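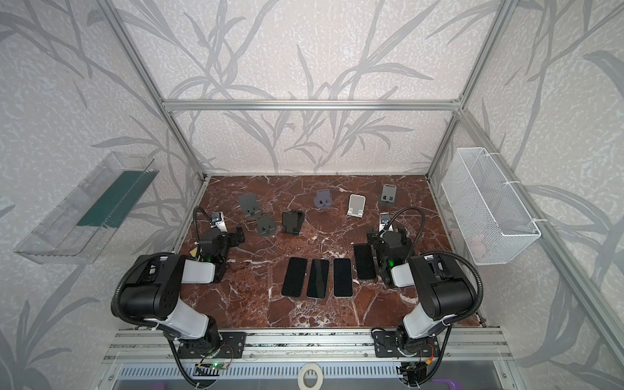
Clustgate Weekend Events Group
Minutes of the planning meeting, Tuesday, 6:30 p.m.
Place: upstairs room, Mandbridge Library

1. Minutes of the previous meeting
The minutes were read and accepted with one correction. The rain location for the street concert is the Willton school gym, and the old minutes said the Willton church hall.

2. Restaurant weeks
The restaurants in Clustgate and Willton have sent their menus for the fall restaurant weeks. Three of them did not yet send a price for the children's menu. It was agreed to print the program without these prices if they do not arrive before the next meeting.

The Ortuño bakery asked if it can take part with a breakfast menu only. There was a long discussion. Some members feel that a breakfast is too small for the program, others said that visitors have asked for exactly this. Decision: the bakery can take part, and its menu will be listed on a separate page with the cafés.

Last year the restaurant weeks brought $2275 for the food pantry. No target was fixed for this year.

3. Weekend listing
The weekly listing of events now goes to 121 addresses by mail, and the rest of the readers take it from the website. It was asked that organizers send their events five days before the weekend. Late events will go on the website only.

The listing must always say if an event is free. Two members noted that the last one did not say it for the Willton puppet show, and families called the library to ask.
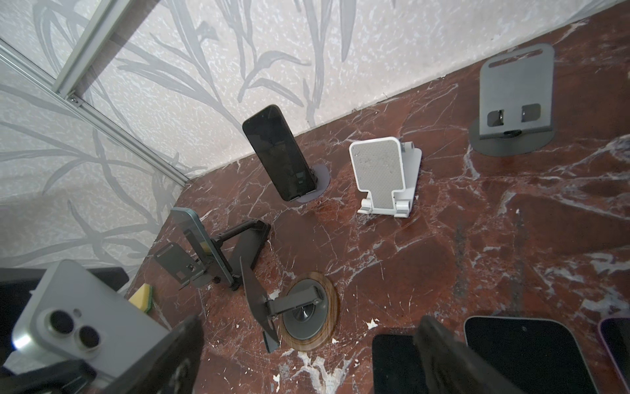

Phone stands and smartphones on the counter.

4. Outdoor movie night
The movie night stays in Mandbridge Park. The screen is reserved. The question of chairs is still open – the park office can lend benches, but they are heavy and must be carried back the same night. Visitors will be asked to bring a blanket or a folding chair.

The choice between the comedy and the animal film was put to a vote. The animal film was chosen. It starts at 8:15 p.m., which is late for small children, but before this time it is too light to see the screen.

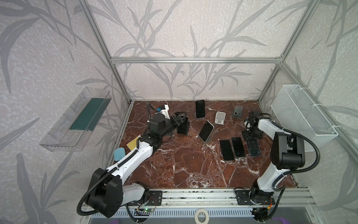
5. Craft market
The craft market will have the same tables as in spring, in two rows along the river side. Sellers pay when they arrive. Several sellers complained about the wind, and it was proposed to give them a board at the back of each table where they can hang things. A white wire-mesh basket held to the wall with cable ties, as in the photo, would be enough for bags and small goods. The group will ask the sellers before it buys anything.

The food trucks will stand near the parking lot. The request for live music beside the trucks was refused, as the stage is too close.

6. Other matters
The poster for December needs a new color – the dark blue was hard to read in the evening. Two drafts will be shown next time.

The key to the storage room must be returned to the library desk after each use.

The meeting closed at 8:10 p.m. Next meeting: same day and place, in three weeks.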